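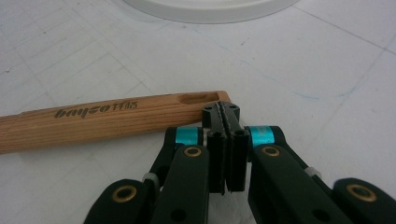 Aled Probert thinks we should oil the wooden handles before we put them back in the drawer, and Kálmán answered that oil will make the engraved logo hard to read. Both can be right, so I make a small test first.

Mar 14, 2018. Handle with the "bayso" logo engraved in the upper face. The grain runs along the length, the edges are slightly rounded, and near the end is the long oval slot. I will put linseed oil on the lower face only, wait 15 minutes, then wipe. The slot stays without oil, it is difficult to wipe inside.

To do: ask Llinos for the fine paper from the Orcombe box. Clean the light-blue streaks from the white table with alcohol.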